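How to Load a Front-Loading Washer

Forklow Home Guides: Laundry

A front loader uses less water than a top loader, so the way you fill it makes a bigger difference to how clean things come out. These steps cover a normal mixed load of darks. They were written for the Vahidi washers in our Zomance apartments, but most front loaders work the same way.

Before you start

Check the drum. Turn it once by hand and feel along the back for socks left over from the last load. Wipe the rubber gasket with a dry cloth and pull the lower fold forward to look for coins and hair ties.

Sort the darks from the lights. Navy and black can go together. New dark towels should be washed alone for the first 2 washes.

Empty all pockets, close zippers, and turn printed shirts inside out.

Loading

Open the door all the way until it stops. Bring the basket right up to the opening and tilt it toward the drum. Small things like socks tend to fall between the basket and the machine if you work from farther back.

Put the large pieces in first, one at a time. Shake out each towel or sweatshirt before it goes in. A towel that goes in as a tight ball often comes out with a dry patch in the middle of it.

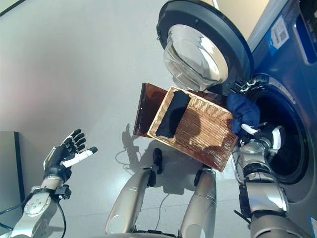 Dark load: a navy piece at the drum opening, with a small black item still in the basket.

Add the small items last and push them toward the back, away from the gasket. If you lose a lot of socks, put them in a mesh bag.

Stop when you can still fit your hand, held upright, between the clothes and the top of the drum. Bulky fleece needs more space than that.

Run a finger around the gasket to make sure no fabric is caught, then close the door until it clicks.

Detergent and settings

Use HE detergent only. We use Prurnix liquid and fill the cap to the first line for a full load. Pour it into the main wash compartment of the drawer. Leave the prewash compartment empty unless you have chosen a prewash.

For everyday darks, choose cold water and a spin speed of 1000. Drop to 400 for knits and anything with a delicate label.

After the wash

Take the clothes out as soon as the door unlocks. Dry the inside of the glass and the gasket, and leave the door open a few inches until the next load. Slide the detergent drawer out a little as well.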